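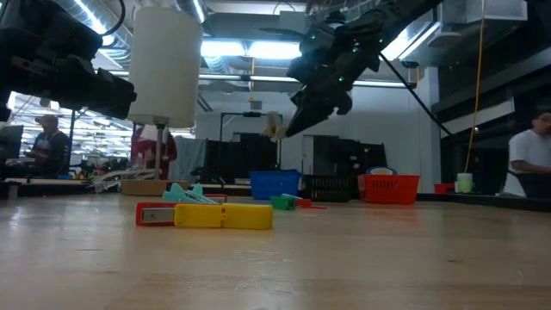

4. Sorting Small Items into the Baskets

This section covers clearing a shared work table into the Stinden basket set: one blue, one black, and one red. It assumes the baskets are assembled and labeled as described in Section 3. Stickers and spare label holders are in the parts bag marked Xenos.

4.1 Before You Start

Clear a strip along the middle of the table wide enough for all three baskets. Leave the front of the table open. Items to be sorted go there, in front of the baskets, where they can be reached without leaning over anything.

1. Wipe the tabletop with a damp cloth and dry it. A wood top with a gloss finish shows streaks, so use a lint-free cloth if you have one.

2. Set the baskets side by side in this order, left to right: blue, black, red. The label side faces you.

3. Check each basket for items left from the last sort. Anything still inside should be taken out and sorted again, unless the basket has been signed off on the checklist.

4. Move cups and small containers to a separate surface. They are not part of the sort.

CAUTION: Do not place open drinks on the same table as the baskets. The black crate has slots and will not keep liquid away from its contents.

4.2 Laying Out the Items

1. Empty the loose items onto the front of the table. Do not pour them from a height. Hard plastic pieces will scratch the finish.

2. Spread the items out so that small pieces are not hidden behind larger ones. Look behind long or upright pieces in particular – a small red part is easy to miss when it sits behind something bigger.

3. Lay long items on their sides, parallel to the table edge. Rounded pieces roll less this way.

4. Stand nothing on end. If a piece has fins or other parts that stick up, turn it so that it rests on its widest side.

NOTE: Flat pieces can be hard to see from a seated position. Stand up and look over the whole table once before you begin.

4.3 Sorting

Sort by type of item. The color of an item does not decide its basket. A red item does not go in the red basket unless its type belongs there.

Blue basket: desk supplies, such as staplers, tape, and hole punches.

Black crate: plastic parts and fittings.

Red basket: items that need a decision, including anything you cannot identify.

1. Start with the desk supplies. Close any stapler fully before it goes in the basket.

2. Move on to the plastic parts, larger pieces first. Put very small parts in a zip bag so they do not fall through the slots in the crate.

3. Put everything that remains in the red basket. Do not fill it past the rim. If an item shows above the rim, leave it on top and do not stack anything over it.

4. Check the front of the table again, then the floor.

CAUTION: Do not lift a full basket by one side. Use both handles.

4.4 Lighting

A table lamp with a white shade gives enough light for sorting. Switch off the lamp before you move it, and keep the baskets clear of its pole.

4.5 Finishing Up

Fill in the checklist on the inside back cover. Enter the table number and your initials, and note anything placed in the red basket. Unclaimed items are held for 19 days and then go to the Anetti bin.

Replacement baskets are ordered under part number 183. Send requests to Adel Farouk at the Brirnerero supply desk.

Section revised Oct 2, 2019, H. Magaña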